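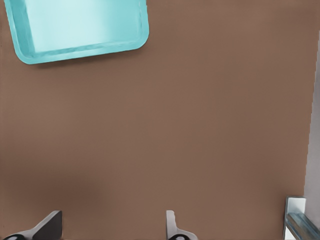 Solldale Grounds & Weather Instruments Team

Weather station check, lower field mast and office display
August round. Checked by Peninah Kariuki, comments by Lilian Makokha where marked LM.
Start 7.40 am, wind light, ladder footed and tied. Second person on site throughout.

1. Access and mast
Gate and path clear: OK
Mast upright: OK, checked with level on two faces
Guy wires tight: NO. North one slack, took up a turn and a half. Needs looking at again next round.
Base bolts: OK, one rusty, greased
Warning tape on guys: two strips missing. Replaced one, ran out of tape.
LM: tape is in the grey cabinet, second shelf. Please do the other before the grass gets cut.

2. Rain gauge
Funnel clean: NO. Leaves and what looked like half a nest. Cleared.
Debris screen seated: OK after cleaning
Tipping bucket moves freely: OK
Pour test, 400 ml slowly through funnel: done, counter moved all the way through, no sticking
Level bubble centred: slightly off to east, shimmed
LM: did you pour before or after shimming? If before, do it again please.
PK: before. Will redo.
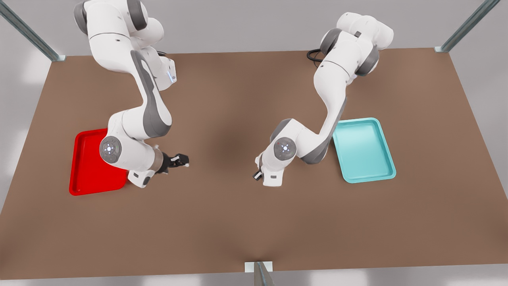
Image: Solldale picture library

3. Temperature and humidity
Shield plates: OK, green on the underside, wiped
Cracks: one hairline in bottom plate, not through
Spiders: yes, plenty
Reading against hand thermometer: within half a degree
Humidity against hand meter: station reads 12 points high. FAIL
LM: that is too much to live with. Swap in the spare Plova sensor and send the old one back. Don't try drying it on the radiator again.

4. Wind
Cups spin freely: OK, bit of a rumble when slow
Vane points true: checked against church tower, OK
Cable clipped along arm: one clip gone, cable flapping. Cable tie for now
LM: cable tie ok till autumn, not beyond. Bearing wants ordering, the rumble was on the last sheet as well.

5. Power and battery
Panel glass clean: wiped, bird mess
Battery box dry inside: OK
Seal on lid: perished on hinge side. FAIL
Battery terminals: OK
Old battery removed and taken for recyling: yes
LM: new seal is Flustska part 401, we have none. On order.

6. Display in office
Signal showing: full
Clock right: four minutes slow, reset
Pressure matches Swai barometer in hall: OK
Low temperature alarm sounds: OK, very loud, warn reception first
Memory: 890 records since last download, copied off and cleared
LM: check the copy opens before clearing. Last year we lost most of a month.
PK: opened it, fine.

7. Leaving site
Tools counted back in: OK
Ladder locked: OK
Gate shut: OK
Log book filled in: did it in pencil, pen died
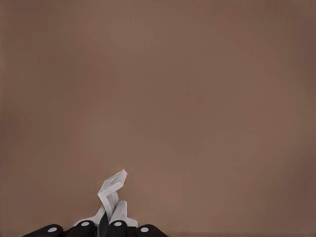
Table, view from above.

To do before next round
- other strip of tape on guy wire (PK)
- repeat pour test now gauge is level (PK)
- fit spare humidity sensor, write serial number in the book (PK)
- order wind bearing and clip (LM)
- lid seal when it comes, keep the box covered untill then (either)
- ask about cutting back the hawthorn, it is getting near the gauge again (LM)

Result: station stays in use. Humidity figures NOT to be passed on until sensor swapped. Rain figures ok but mark them "gauge relevelled" from 8.15 am.

Finished 9.20 am. Signed P. Kariuki, seen L. Makokha.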